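Udwood Teleoperation Open Day: Visit Notes

Udwood opened its demonstration lab to outside visitors for an afternoon in June. I went for the part of the program marked "simulated bimanual tasks, operator in the loop." My group at work writes pick-and-place programs for fixed arms, and we have been asked to say whether recorded demonstrations could replace some of that. These notes cover what was shown, what was said about it, and what I would want to check before spending money.

Arrival and setup

The lab takes up half of the ground floor. Sign-in was at 1:00 pm and the first session started 20 minutes behind schedule while a headset was re-paired. There were three operator stations along one wall, each with a seated position, a tracked headset, a pair of hand controllers and a foot pedal. The pedal starts and stops an episode. A wall screen repeated what the operator at the middle station had on the monitor.

The software stack has two named parts. Wullow is the simulator, with the kitchen model and the two-armed robot loaded in it. Quezada is the recorder that sits beside it and writes out joint positions, hand commands and camera views on a common clock. Udwood also has a physical robot, but it was not part of this session, and everything I describe was done in simulation.

The task family for the day was two cups on a kitchen island. In the version I watched longest, one cup is brown, the other is gray, and a small red object has to go from the gray cup to the brown one. The operator picks up a cup in each hand, brings them together over the counter, tips one, and sets both down. Stated like that it takes a person a few seconds. The operators were taking a good deal longer, and most of the time went into the grasp.

The kitchen model is more detailed than the task needs. There are olive-green cabinets, a cooktop with a pot on it, hanging utensils and a diamond-pattern tile backsplash behind the island. The guide's explanation was that a policy trained against a plain background tends to fail against a busy one, so the clutter is there on purpose and gets swapped between recording blocks.

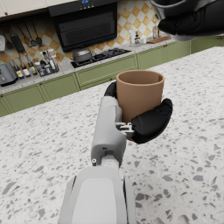

The operator station

I was given one 10-minute slot in the chair. The controls are simple to describe. Each controller drives the position and orientation of one wrist. The trigger closes the fingers and a thumb stick on the same controller changes the thumb angle. Holding the side button freezes that arm, which lets you move your own hand back to a comfortable position and pick up again from there. They call this clutching. I used it constantly; the regular operators hardly used it.

Three things stood out from the chair.

First, depth. In the headset the distance between thumb and cup wall was easy to judge. On the flat monitor it was not, and I twice closed the hand on nothing. Udwood records with both display types and tags each episode with which was used. I was told the flat-monitor episodes run longer and contain more small corrections near the cup.

Second, there is no force feedback. The controller gives a short buzz on first contact and nothing after that. You learn to stop squeezing by watching the fingers stop. In simulation this costs nothing. On hardware I would want a current limit on the fingers before letting a new operator near a thin-walled part.

Third, the thumb. The fingers close as a group and are forgiving, but the thumb has to start on the correct side of the cup and at the correct height. If it starts too high it comes down over the opening. The regular operators all did the same thing: bring the hand in with the fingers straight and together, get the thumb placed, and only then close.

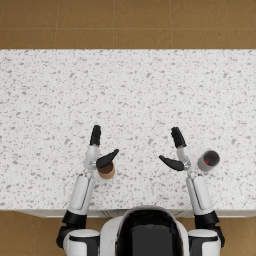
The recording procedure is stricter than I expected. An episode begins with both arms in a fixed rest pose and the cups placed by the simulator at random within set limits. The operator presses the pedal, does the task, returns to rest and presses the pedal again. A prompt then asks for a grade of clean, usable or discard. Clean means no regrasp and no contact other than the intended ones. Usable allows one regrasp. Anything with a dropped cup is discarded from the main set but kept in a separate folder, which the guide said is useful for training a failure detector.

Sessions are limited to 50 episodes per operator. Past that point, I was told, the grades hold up but the motions get lazy: wider approach paths, less consistent thumb placement, arms not quite back at rest when the pedal goes down. A learner copies all of that. This matches our own experience with people teaching waypoints on a pendant late in a shift.

Bringing the cups together

The two-handed part is where direct demonstration makes the best case for itself. Scripting a transfer between two moving containers is tedious. The receiving cup has to sit lower than the pouring cup, the openings have to face each other, and the gap has to be small without the hands colliding. You can write that as a set of constraints, but each hand shape needs its own clearances, and we usually end up with a slow sequence where one arm parks and the other does all the work.

The operators moved both arms at once. The brown cup came in lower and tilted slightly open, the gray cup was brought up beside it, and the final adjustment was shared between the two wrists. When I asked one of them how she decided which hand to correct with, she said she did not decide. From a data point of view that is both the attraction and the problem. The coordination gets captured without anyone having to specify it, and it also differs from one person to the next. 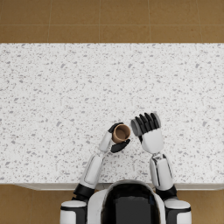 Brown cup in the left hand, gray in the right, in the Wullow kitchen.

Udwood handles the variation by giving new operators a short style guide. It fixes which hand receives, the general region of the counter where the transfer should take place, and the order in which the cups are set down. It leaves the rest alone. An earlier guide ran to several pages and specified wrist angles. They dropped it when operators began pausing in mid-task to check themselves against it, and the pauses were showing up in the trained motion.

How many demonstrations

This was the question most visitors came with. The figures given for this task were as follows. With 100 clean episodes, the policy reaches for the correct cups and usually grasps them, but the transfer is unreliable. The full set for the two-cup task is 3000 episodes, collected from several operators over several weeks. I asked for the success rate at each size and was told it depends on how far the cup positions are allowed to vary. That is a fair answer, but I would have liked to see the table.

The simulator can also multiply a demonstration. A recorded episode is cut into segments, the cup positions are changed, and the segments are shifted to fit and replayed. Replays that fail the task check are thrown out. The full set quoted above does not include generated episodes. In the discussion afterward there was some disagreement among the staff on how much these add once the hand-collected set is large, and I took that as a good sign.

A second robot configuration was on the schedule for the late session, with recordings from a different hand setup. It is supported through an add-on called Tivov, which maps the same controller inputs onto a different set of finger joints. The stated aim is that an operator trained on one hand should be productive on another within a day. I saw two short runs and cannot judge that claim. The mapping looked stable, with no visible jitter at the fingertips when the trigger was held halfway. Lag was acceptable on the local network. Remote operation from another site is offered, but it was not shown.

Sample output from the late session is posted on the visitor page.
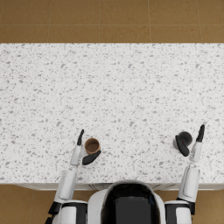
Filed by the Handling Cell desk, June
Section: Site Visits

Comments for our own planning

The station itself would not be a large purchase. The cost is in operator hours and in building a simulation model of our cell that is close enough to be worth recording in. Udwood quoted 3 weeks for a model of a single workstation, given CAD for the fixtures and samples of the parts. They want physical samples even where CAD exists, to set friction and mass.

For our single-arm tray loading I see no reason to change. The positions are known, the program is short, and a demonstration would only add noise. For the two-arm bagging job, where we have rewritten the handoff four times, I think a trial is justified. The handoff is short, both arms move, and failures are easy to detect.

Open items to raise with Udwood:

Whether Quezada can export at our controller rate or only at its own.

Who owns episodes recorded by our staff on their station.

Whether the discard folder is delivered with the data set - the guide thought yes, the price sheet does not mention it.

Results on the physical robot for the same two-cup task, with cup positions varied over the same limits used in simulation.

Visitor parking is behind the building. The entrance on the street side was locked and the sign directing people to the rear door is small. The next open afternoon is planned for October and registration is through the same page.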